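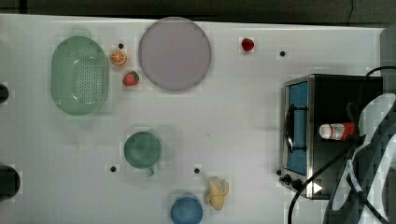

The Kitchen That Never Has to Do the Dishes

Culla rents out play kitchens to libraries and waiting rooms, and its founder would like it known that she has opinions about strawberries.

"We own 200 of them," she says. "They go missing faster than anything else. I have never lost a colander."

She sets out every new kit on a white table before it gets packed. The green colander goes on the left, with the orange slice and a strawberry beside it. The plate goes toward the back. She refuses to put anything on it.

"Leave a plate empty and a kid will walk across a room to fix that," she says. "Fill it and they look at you like you ate their lunch."

The two strawberries don't match in size, and a customer in Keluveck once wrote in to complain. Her reply was one line long. "I asked if he'd ever bought strawberries."

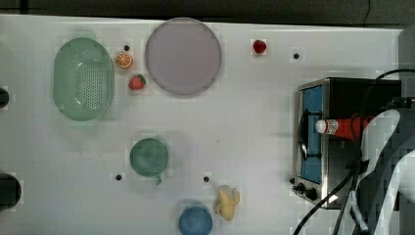 She is softer on the subject of the banana, which comes partly peeled - a feature she fought for in February, against the advice of her own sister. The toaster oven was an easier sell. "Grown-ups go straight for it. They want to turn the knobs. The kids want the mug."

And what do they make with it all?

"Soup," she says. "It's always soup."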